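Home » House stuff » The table, finally

The table, finally

Posted in September, 6 comments

Quick one because I have to be out the door by 5 and I keep promising to write this up. So. The pine table.

For anyone new, we moved to Lirkville with no table at all. Ate off a moving box for a while, then off the ironing board (do not recommend, soup). Then Rocío Ticona from my old job said her uncle was clearing out a garage and did I want a pine thing, long boards, knots everywhere, bit beat up. Yes please! Cost me a tank of gas and a pie.

Getting it in was its own story. Legs off, door off, one hinge screw lost forever. Yurii came over to help and we scraped the hall paint in two places, which I've since hidden behind the coat hooks. Sorry, landlord, if you read this. He doesn't read this.

Anyway the finish. Everybody had an opinion. Mererid said wax. Ludger said leave it alone, pine wants to be left alone, he has said this about every piece of furniture I've ever owned. My mother said paint it white. I went with a thin oil from Oprea, the little hardware place behind the post office, because the guy there had it on his own bench and let me rub my thumb on it. Good enough for me.

What I did, in case it helps:

Sanded with the grain, medium then fine. My arms hurt for days.
Wiped all the dust off. Then wiped it again, there was more.
Oil on with an old T-shirt, left it 10 minutes, wiped off the extra.
Overnight with the windows open.
Then the same thing again. Two coats and I was done, I could not face a third.

The knots drank up more than the rest. I went back over those with a fingertip. Also I missed a spot underneath near one of the legs and I'm not fixing it.

Things I would do diffrent: start earlier in the day. Wear the gloves I bought. Take the sanding outside instead of telling myself a sheet over the bookcase would do the job – I'm still finding dust in the cookbooks.

Then the rings. Pine is soft, everybody warned me, and of course the first week somebody put a hot mug straight down and there was a white circle. (Me. I was the somebody.) It faded mostly after I warmed it with the hair dryer and rubbed a bit more oil in. You can still find it if you get down low by the window in the morning. I've stopped looking.

So now coasters. I was snooty about coasters my whole life, my grandmother had a set with ducks on them and would chase you round the room. And now I'm her. I got round brown ones, plain, no ducks, and they live on the table all the time so there's no excuse. I also made everyone switch to cups with lids for the working-at-the-table hours, after the Waler incident. Waler is the cat. He likes to put a paw in things and then tip them to see. A lid slows him down a little.

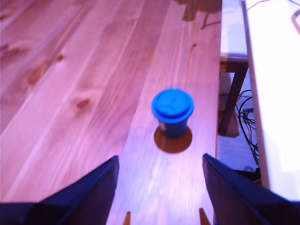

How do you get a sticky patch off oiled pine?

Warm water with one drop of dish soap on a soft cloth, wrung out hard, wipe along the grain and dry it right away. If it's still tacky leave it for an hour and go again. Don't scrub. I used the green side of the sponge once and had to sand and re-oil that whole bit.

Leandro asked in the comments last time if I'm keeping the old stool too. Yes, for now. It wobbles but the plant likes it there, and I have nowhere else for the plant.

Still to do – felt pads for the legs, since it screeches on the floor every time someone gets up and the downstairs people have been very nice about it so far. And I want a bench for the wall side. There's one on the Rotar site I keep opening and closing. It's too dark I think? And too long by a hand. If anyone has a bench they hate, let me know.

Ok it's ten to, where are my keys. Will do the post on the curtains next, I know I said that in the last one aswell.

Filed under: table, pine, cat problems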